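Help wanted: someone patient to build and test block puzzles with me (part-time, June and onward)

Posted 21 June 2019

Hi! I run Drarivora, a very small workshop that makes chunky, brightly colored put-together sets for kids and for grown-ups who like fiddling at their desks. Until now it's been me at one long bench with the radio on, and I've finally admitted I need another pair of hands (and another pair of eyes, mine are tired of looking at purple).

The job is 10 hours a week to start, split however suits you. Most of that time you'd be putting sets together, taking them apart, and writing down in plain words where you got stuck. The rest is sorting, bagging, and checking pieces against the list before a box gets its label. We have an order of 1,000 boxes going out to Ristau, the toy store people, and they are picky in a way I've come to appreciate.

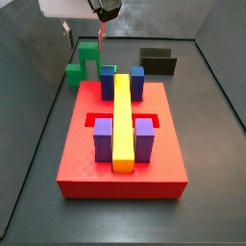
I care a lot about how a piece feels when it goes where it belongs, and that's really what I'd be hiring you to notice. A block that has to be shoved is no fun, and a block that wobbles is worse! Take the red platform with the long yellow bar lying down the middle: the purple blocks stand on either side of it near the slot, the blue pair does the same farther back, and I'd want you to try that layout over and over and tell me if the bar shifts when you set the second purple one down. Try it left-handed too. Try it while talking to me. My notebook from the last set, Korley, has 49 entries in it and a good half of them just say "too tight??" so you'd be improving on a low standard.

You don't need a degree or any toy experience. I'd love it if you can tell close shades apart, sit still for a while without going nuts, and say "I don't like this one" to my face. Being able to lift a full carton helps. Parents who need school hours, students, retired folks, all fine by me. I've got a soft spot for people who do jigsaws without looking at the lid.

The workshop is upstairs from Pintér, the bakery, so yes, it smells amazing in the mornings, and no, there isn't an elevator (sorry, it's a steep one). I'm usually in by 8 and I make the coffee.

To apply, send me a few lines about something you've built, fixed, or taken apart and couldn't get back together. No resume needed. Drop it in the mail slot or use the contact form, and put "blocks" at the top so I spot it. I'll invite people in for a paid trial session before the end of June.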